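The arm on bench two
Posted in Work, November

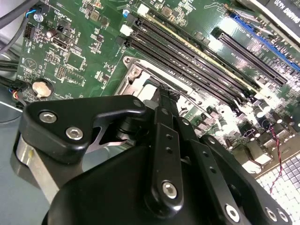 The gripper over the processor socket, four memory slots behind it and a Quadro K620 up in the corner.

I have been meaning to write this since the summer, and every time I sat down to it I ended up writing about the allotment instead, so apologies to those of you who come here for the leeks. This one is about work. Several of you asked after the last post whether the machines had come for my job yet, and the answer is long enough that I thought it had better have a page to itself.

For anyone new, I work at Ledmont, where we take in old office computers, strip them for parts, test the parts and sell on what still has life in it. We are on the Britside estate, in the unit with the blue doors, next to the tile people. I have been there long enough to have had three different lockers. Most of my working life has been spent bent over an open case with a screwdriver in one hand and a tray by my elbow, taking out memory, lifting processors, unplugging cables that somebody pushed in hard a decade ago and never thought about again.

The arm arrived in the spring and went on bench two, which had been my bench. I'll admit I took that a bit personally. I had the radio set up nicely there, and the good stool, and the window. They moved me to bench four, beside the label printer, and for a fortnight I sulked in the quiet way you can when your hands are busy.

It came through a firm called Marinescu, who fitted it and stayed for a week, and the software that tells it what it's looking at is called Vosteo. We all call the whole lot Vosteo now, arm and all, as in "Vosteo's stopped again" or "has anybody fed Vosteo". I did ask the fitters whether that annoyed them and they said everyone does it.

I had pictured something out of a car factory, swinging about behind a cage. It's slower than that and a good deal fussier. It goes down towards a board the way my nan used to go down the steps at the baths. And if you've ever looked into one of these machines you'll know there isn't much room to be bold in. The memory slots are packed side by side, the cables come in from wherever they please, and there's that silver frame round the processor which you really don't want to catch with anything. I have bent pins in my time. Everyone at Ledmont has bent pins. It is a horrible little feeling, knowing you've just turned a part worth selling into a part worth melting.

So what has changed? The lifting and prising, mainly. In our busiest month last year we put 3,970 machines through the unit, and by the end of it I couldn't open a jam jar. My thumbs used to ache on a Sunday night in advance, if you can believe that, as though they knew. Memory latches did most of the damage. One is nothing at all, you'd flick it without thinking, but do it all day for years and you feel every one of them. The arm does a share of those now, and my thumbs are better than they have been since my forties. I didn't expect to be grateful to it for that, but I am, and I've told it so when the others were on their break.

What I do instead is harder to explain at parties. I set the cases out for it, I look over what it has marked as doubtful, and I deal with whatever it can't manage, and there's plenty of that. Loose wires bother it a great deal. A little twisted pair, the red and black sort that wanders across a case, will hold it up while it has a think, and I come over and tuck the thing out of the way with one finger. Early on we kept a book of every time it stopped and needed one of us, and in the first full month there were 316 entries. A lot of them are in my handwriting and some are not very polite.

The book turned out to be useful, mind you. The Marinescu people took it away and read it properly, cover to cover, and when they came back they asked us questions. How did we know a cable was going to snag? Why did we always start from the same side? I'd never had anyone ask me that sort of thing at work. I stood there like a lemon at first, because I don't know how I know, I just do it, but after a cup of tea it started to come out and I talked for most of an afternoon. I went home feeling rather tall.

I don't want to make it sound all jam, though. It's quieter, for one thing, and I don't mean the noise. When there were two of us to a bench you talked all day. You knew whose boy had his driving test and who wasn't speaking to their sister. Now I can go from the morning tea to dinner time with nothing said to me except by a screen. We used to take on extra hands before Christmas as well, youngsters mostly, and this year we haven't. The company says it hasn't let a single person go and that is true, I've no quarrel with it. But there are people who would have come in this month and learned the work, and they are doing something else, and I think about that when I'm wiping down the benches.

There's the money too. We were given an extra 300 pounds each when the arm was signed off, which paid for the new shed roof and was very welcome. We've asked whether looking after a machine is a different grade from stripping one, since it's plainly a different job, and we are still waiting on a reply. I'll let you know. There's a meeting on Friday and I have written my questions on the back of an envelope so that I don't lose my nerve.

They're talking of a second arm for bench three if the orders hold up. The stool question has been raised already. I'd quite like to be the one who trains whoever ends up running it, if they'll have me, and I've said so, which for me is practically a shout.

Leeks next time, I promise. They have got rust again, and I've had an idea about the spacing.

Filed under: Work, Ledmont, grumbling
Older post: What I did with all those marrows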